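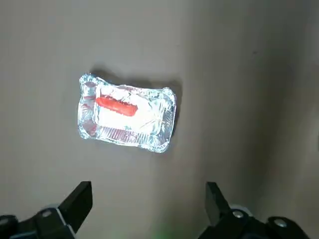 Sausage in a foil tray, gripper open.

Bugti two-arm bench cell: open day notes and equipment details

The Bugti is a two-arm bench cell for kitchen, packing and cleaning tasks. It was run for visitors at the Jamunar workshop open day, using everyday items in place of machined test parts. Visitors were welcome to stand at the bench guard and ask the operator for a repeat of any task.

Items for the food handling station were a foil tray, a plate and a small red sausage. Thin foil is a hard test for a gripper. It crushes under light force, and the glare off it can wash out detail in the wrist view. The fingers supplied with the cell are black, with angled tips, and are bolted on so that they can be changed at the bench with one hex key. A changeover takes up to 7 minutes, including the check move.

What comes with the cell

Two arms, left and right, each with a parallel gripper
A wrist camera for each arm
One fixed camera for the whole bench
Nirier control software, single-seat licence
Brown bench covering, matte
Cable set and bench rail
Printed manual and start-up checklist

Bench and power

The bench must be level and at least 900 mm deep. The cell runs from an ordinary wall outlet and draws no compressed air. Leave the rear of the bench clear for cables. The control box can sit under the bench or on a shelf beside it, but the emergency stop must stay within reach of the operator's seat.

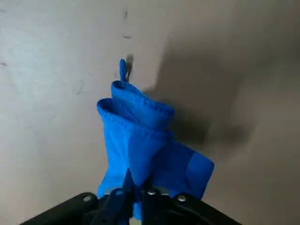
Cloth handling is sold as an add-on to the base cell, under the name Rimex. It is made up of a set of grip settings and a library of moves for picking up, turning and folding soft goods. A cloth has no fixed shape, so the settings allow for a different grip each time. The blue one used at the open day is held near its lower end and stands up in loose folds, with the small tab at the top. Hems and tabs like these are useful points for a second grip, and Rimex lets the operator mark them on the screen before a run. Towels, tea towels and light napkins are all supported. Heavy bath towels are not.

The Rimex library has 212 stored moves at present. Customers can add their own by guiding the arms by hand, and moves saved this way can be copied to another Bugti cell with the same finger type.

Working with both arms

Each arm can be run alone or the two can be run together. In shared mode the software keeps a minimum gap between the wrists and slows both arms as they come near each other. One arm can hold an item while the other works, which was the most common request from visitors on the day. 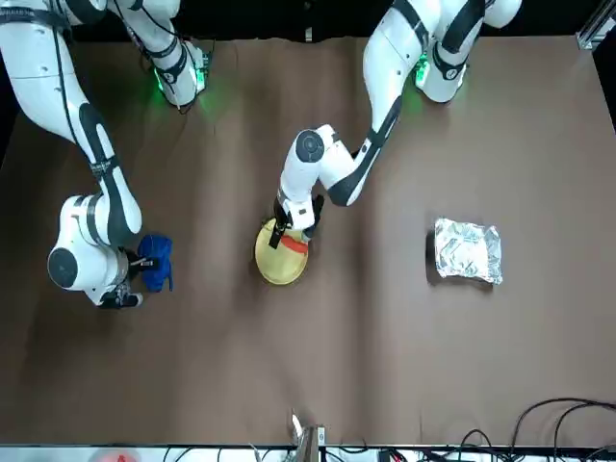
Right arm holding the cloth, left arm lowered over the yellow plate.

Price and ordering

The base cell is priced on application. The Rimex add-on is $2,733 plus tax, and includes one remote set-up session. Spare fingers are sold in pairs, in black only. Delivery and bench fitting are quoted by postal code.

Demonstrations can be booked at the Jamunar workshop. Visitors may bring their own items to try - please list them on the booking form, with sizes and weights, and leave glass and knives at home. Closed-toe shoes are required in the workshop.

Page last updated 29 September 2025.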